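Ticket 294: Subtitles drift on festival screener of "Perrin"
Status: Resolved
Reported by: Lucimara Damasceno
Assigned to: Po-yen Tsai

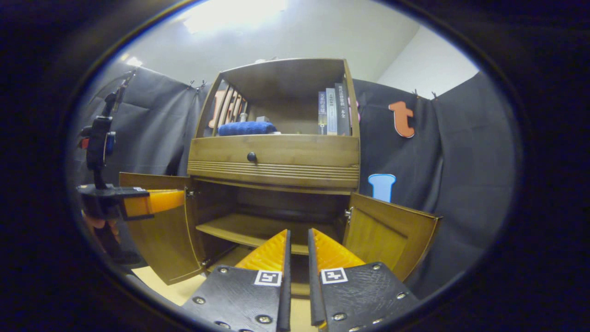
Subtitles are in sync for the opening reel, then fall behind the dialogue. By the harbor argument the gap is 3 seconds. Same result in two desktop players and on the projector at the Clumdale house. Audio and picture stay together.

Po-yen Tsai, 10:40
Pulled the screener and the subtitle file. Gap is zero up to the title card, then appears all at once. No gradual drift, so frame rate mismatch ruled out. Please confirm which cut the subtitles were timed to.

Lucimara Damasceno, 11:15
Timed to the Predberg cut. Translation by Gholamreza Sharifi, 400 lines.

Po-yen Tsai, 13:05
Predberg cut has a shorter title card. Screener uses the long one with the added distributor logo. Shifted every line after line 15 by +3.000 s and re-exported as UTF-8. Spot checks at the train station, the harbor argument and the final phone call are good.

Ho-yin Siu, 14:20
Tested on the projector. In sync to the end credits. One line in the hospital sequence still runs past the shot change.

Po-yen Tsai, 14:50
Trimmed the out point on that line. New file uploaded, old one removed from the screener folder. Closing.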